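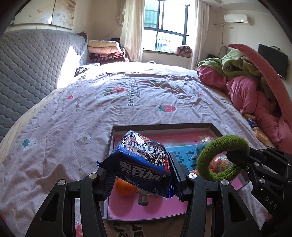 # ベッドの上で楽しむ「おやつトレイ」の整え方

更新日 9/25/24 文:エヴァンシア・マルガリティス

休みの日の午後、お布団の上でごろごろしながら本を読んで、おやつをつまむ時間が私は昔から大好きです。お行儀が悪いと母にはずいぶん叱られましたが、大人になってからも結局やめられず、それならせめてシーツを汚さずに、気持ちよく過ごせるようにしようと思って、あれこれ試してきました。枕元にお菓子の袋をじかに置いていたころは、朝になって背中の下からクッキーのかけらが出てきたり、飴の包みがカバーの奥に入り込んでいたりと、まあひどいものでした。

そんなわけで、今日は浅いトレイにおやつと本をまとめる、我が家のやり方を書いてみます。難しいことは何もありません。ただ、ちょっとした順番や置き場所で使い心地がずいぶん変わるので、少し長くなりますが、お茶でも飲みながらお付き合いくださいね。

## 用意するもの

・ふちのある浅いトレイ
・個包装のお菓子
・皮をむいて食べる果物
・読みかけの本
・ふわふわのヘアゴムのような、やわらかい輪っか
・ごみ入れにする小さな紙袋
・乾いた布と、かたく絞った布

トレイは長方形がいちばん使いやすいと思います。丸いお盆も可愛らしいのですが、本を入れようとすると角が余って、どうにも落ち着きません。写真のトレイはふちがこげ茶、底が明るいピンクで、底の手前のほうには淡い漫画風の絵も入っています。私はこういう、底に色のあるものが好きです。かけらが落ちても見つけやすいですし、中のものを全部食べてしまったあとも、なんだか寂しくならないんですよ。

お菓子は何でもお好きなもので結構です。写真に出てくるのは、クッキーの絵のついた「奥百加」という紺色の袋と、青と赤と黄色のにぎやかな飴の袋。それにオレンジと、水色の表紙の本を合わせました。甘いものばかりだと途中で口が疲れてしまうので、果物があると本当に助かります。

## 手順1 ベッドを平らにする

まず掛け布団を足元に寄せて、シーツの上にトレイが入るだけの場所を空けます。ここで手を抜くと、あとで必ずトレイが傾きます。私も面倒なときは毛布の上にそのまま置いてしまうのですが、寝返りを打つたびにオレンジが転がってきて、読書どころではなくなりました。

手のひらでシーツをすーっと外側に向かってなで、しわを伸ばします。ベッドの真ん中は体の重みで沈みやすいので、少し端に寄ったあたりがおすすめです。とはいえ端ぎりぎりは落としそうで怖いですから、肘をついて横になってみて、無理なく手が届くところを探してください。

シーツの柄も、せっかくなら楽しみたいものです。私は苺のついたものに弱くて、淡いピンクと白の地に赤い苺が散っていて、紺色の字で「Eat strawberries with me」なんて書いてあると、もうそれだけでおやつの気分になってしまいます。トレイを置くときは、いちばん好きな柄が隠れない位置にすると、横になるたびに目に入って嬉しいですよ。

## 手順2 トレイを拭く

かたく絞った布で底を拭き、そのあと乾いた布で水気を取ります。ふちと底の境目には粉砂糖やら何やらがたまりがちなので、布の角を指先に巻いて、ぐるりと一周。裏側も忘れずに拭いてください。シーツに触れるのは裏側のほうですものね。

以前、友人のソコロが泊まりに来たとき、彼女は拭いたあとのトレイをしばらく窓辺に立てておくのだと教えてくれました。それ以来、私も急がない日は真似しています。

トレイの深さについては、よくご質問をいただきます。うちで普段使っているものは、ふちの高さが3センチです。これより深いと本を取り出すときに指がつかえて、浅いと丸いものが乗り越えてしまいます。お手持ちのものがあれば、わざわざ買い替えず、まずはそれで試してみてくださいね。私は長いことヌレッティの店で買った菓子箱のふたを使っていて、それはそれで気に入っていました。

## 手順3 本を奥に置く

ものを入れる順番は、いつも本が最初です。平たくて場所を取るものを先に決めてしまうと、残りがすんなり収まります。奥の辺に沿わせて、表紙を上にして寝かせてください。

本を奥にするのは、食べている手が何度もその上を通らないようにするためです。手前に置いていたころは、お気に入りの小説の表紙にチョコレートの指の跡をつけてしまって、それはもうがっかりしました。図書館の本や人から借りた本のときは、薄い布でくるんでおくと安心です。

しおりは挟んだままで構いませんが、長いひもがついているものは本の中に折り込んでおきましょう。お菓子の袋に引っかかって、持ち上げた拍子にするすると抜けてしまうことがあります。

## 手順4 お菓子の袋を並べる

飴の袋のように、かさかさと形が変わるものは、本の隣に寄せておきます。袋の口は自分のほうに向けてください。反対向きだと、取ろうとするたびに袋ごとひっくり返すことになります。

開けた袋の口を留めるのに、私はふわふわの輪っかを使います。くすんだ緑色のヘアゴムのようなものがひとつあると、見た目もやさしくて、洗濯ばさみのように寝転んだときに当たって痛い思いもしません。袋の上のほうを軽くねじって、輪を2回くぐらせればおしまい。きつく巻きすぎると、うとうとしながら開けるときに手こずりますから、ゆるめで十分です。

クッキーの袋は、手前の取りやすいところへ。割れやすいものなので、袋の真ん中を押さえず、端をそっとつまんで移してあげてください。ぎゅっと握ってしまうと、開けたときには粉ばかり、ということになりかねません。粉になったものはヨーグルトにかけると美味しいのですけれど、ベッドの上では困りものです。

入れる数は控えめに。私は個包装のものを6個までと決めています。それでも食べすぎる日はあります。足りなければ台所まで取りに行けばよいので、その往復がちょうどいい運動だと自分に言い聞かせています。

## 手順5 果物の居場所を作る

オレンジのような丸いものは最後に入れます。本とお菓子の袋で囲まれたくぼみのようなところができていれば、そこにそっと下ろすだけで落ち着いてくれます。くぼみができないときは、畳んだ布巾を添えてあげるとよいでしょう。

果物はあらかじめ洗って、よく拭いておいてください。しずくがついたまま入れると、お隣の本がかわいそうなことになります。それから、皮のかたい柑橘なら、台所で先に切れ目を少しだけ入れておくと、お布団の上で苦労しません。ただし切れ目を入れると汁がにじみますので、すぐに召し上がる日だけにしてくださいね。

オレンジがない季節には、みかんや小ぶりのりんごでも。12月になると我が家ではみかん一色になって、部屋じゅうがいい匂いになります。ぶどうや苺はつぶれてしまうと大変なので、小さな器に入れてからトレイにのせています。苺柄のシーツの上で本物の苺を食べるのは格別なのですが、しみにだけはお気をつけて!

## 手順6 運んで、置いて、くつろぐ

台所で支度をした場合は、両手で短い辺を持って運びます。片手にお茶、片手にトレイという運び方は、私も何度かやって、何度か後悔しました。飲み物はベッドの上にはのせず、横の台に置いてください。ふたのついた水筒があれば、いちばん気が楽です。

ベッドにのせるときは、手前の辺を先につけて、それからゆっくり奥を下ろします。先に自分が座ってしまうと揺れますので、トレイを置いてから、反対側からそろそろと上がりましょう。うちの夫はここでいつも勢いよく飛び乗るものですから、彼がいるときは私が先に座って、あとから手渡してもらっています。

食べている間のごみは、小さな紙袋にすぐ入れてしまいます。包み紙をトレイに戻すと、どれが中身の入っているものか分からなくなりますし、空の袋をつまんだときの切なさといったらありません。紙袋の口を外側にひと折りしておくと、立ったままでいてくれて便利です。

## 片づけるとき

眠くなる前に片づける。これがなかなかできないのですが、できた日の夜は本当に気持ちよく眠れます。まず本を抜き、次に残ったお菓子、それから果物の皮の順に下ろします。トレイを持ち上げたら、下のシーツを手でさっと払ってください。かけらが少し残っているようなら、粘着テープを軽く当てて取ります。こするとプリントの柄が傷むことがあるので、ぽんぽんと押さえるだけにしています。

果物の汁がついてしまったら、乾かないうちに濡らした布を当てて、下からも乾いた布で挟むようにして吸い取ります。そのあとはシーツの洗濯表示に合わせて洗ってください。

残ったお菓子は缶に戻します。トレイに出しっぱなしにしておくと湿気てしまいますし、何より、夜中にふと目が覚めたとき、手が伸びてしまうのです。

## よくいただくご相談

**トレイが滑ってしまいます**
つるつるした生地のシーツだと、どうしても動きやすいようです。裏に薄いタオルを敷いてみてください。うちでは古い手ぬぐいを畳んで使っています。

**子どもと一緒に使っても大丈夫ですか**
お座りして食べられる年齢なら、とても喜ぶと思います。姪が6歳のときには、自分のトレイを自分で並べるのに夢中で、食べるのを忘れていたほどでした。小さなお子さんには飴は避けて、横になったまま食べないように、そばで見ていてあげてくださいね。

**本が二冊あるときは**
重ねても構いませんが、取り出しにくくなります。私は読まないほうを枕の横に置いています。読みたい本がどちらか決められない日は、たいてい先に寝てしまうのですけれど。

**トレイに柄があると散らかって見えませんか**
お菓子の袋はもともと色とりどりですから、私はあまり気にしていません。気になる方は、袋を少し重ねて、底の色が見えるところを広めに残すとすっきりします。

先日、セグンドさんという読者の方から、病み上がりのお母さまの枕元にこのトレイを用意したら喜ばれた、というお便りをいただきました。あめ玉と雑誌と、皮をむいておいたみかんをのせたそうです。そういう使い方もいいなあと、しみじみ読みました。皆さまのトレイには何がのっているのか、よかったらお便り欄から教えてください。

---

関連記事

・苺柄のシーツを色あせさせない洗い方
・読みかけの本の置き場所を考える
・お菓子の缶の湿気対策、うちの場合
・みかんの皮のにおいを楽しむ冬の部屋
・枕元の小さな台を整える

ホーム | 暮らし | おやつ | 寝室 | お便り欄

当サイトでは、ページを快適にご覧いただくためにクッキー(Cookie)を使用しています。閲覧を続けることで、使用に同意いただいたものとみなします。 [同意する] [設定を変更]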